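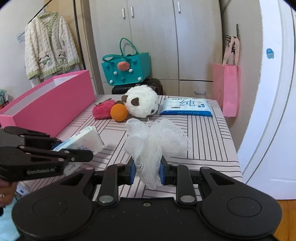 My driver door mirror stopped folding on lock. Dealer says the mirror motor is bad and wants 204 for the part alone. The passenger side folds fine, and the glass still adjusts on both. I got as far as pulling the switch panel and unplugging it. The connector had green crust on two pins. Would a scrap of netting like that white bath pouf be gentle enough to scrub them, or do I need a proper brush?

hdewulf
Skip the netting, it snags and leaves threads in the connector. Contact cleaner and a small nylon brush. Disconnect the battery first.

prilumel_139
I don't think it's the pins. If the glass adjusts, the switch is getting power. Fold motors run on their own pair of wires, and those break inside the rubber boot at the door hinge. Mine did in April.

hdewulf
Power to the switch doesn't tell you anything about the fold pins. Which two were green?

tadar8
Pins 8 and 11.

hdewulf
11 is fold on mine — same year, Kekmont trim. Clean it and try again.

prilumel_139
Trims differ. Peel the boot back and check for continuity before you buy anything.

Asmaa Berrada
Did you try a reset? Hold the fold button with the ignition on until the other mirror moves twice. Verhoeven had me do that after a battery change.

tadar8
Tried the reset, no change. Cleaned both pins, and now it folds but won't open again. Boot is next.

prilumel_139
Look at the wire closest to the hinge.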